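3.2 Where the runs come from

I started with the June game logs, 1091 of them, all from the Sundero summer league. My hunch was simple: teams that score in the first inning keep winning because they are better teams, and the early run adds very little.
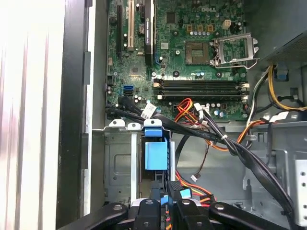
So I matched clubs by season record before comparing anything. That left me with 735 games - fewer than I wanted, but enough to split by home and road. Next came the Volico scoring model, which I ran 3000 times per matchup. 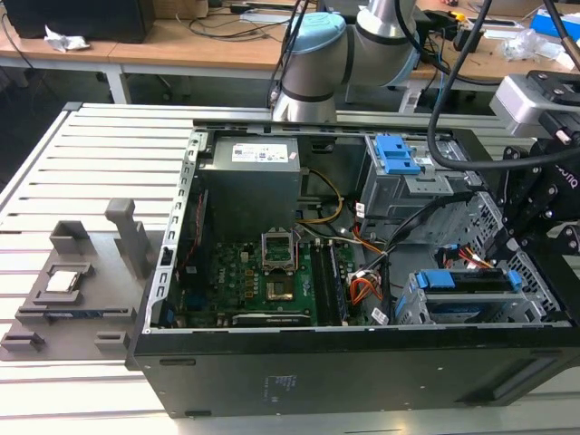 Figure 4

Masier Vashisht, lead author

I dropped 22 rain-shortened games from the model runs. Leaving them in made the early lead look bigger than it was, mostly for the home side.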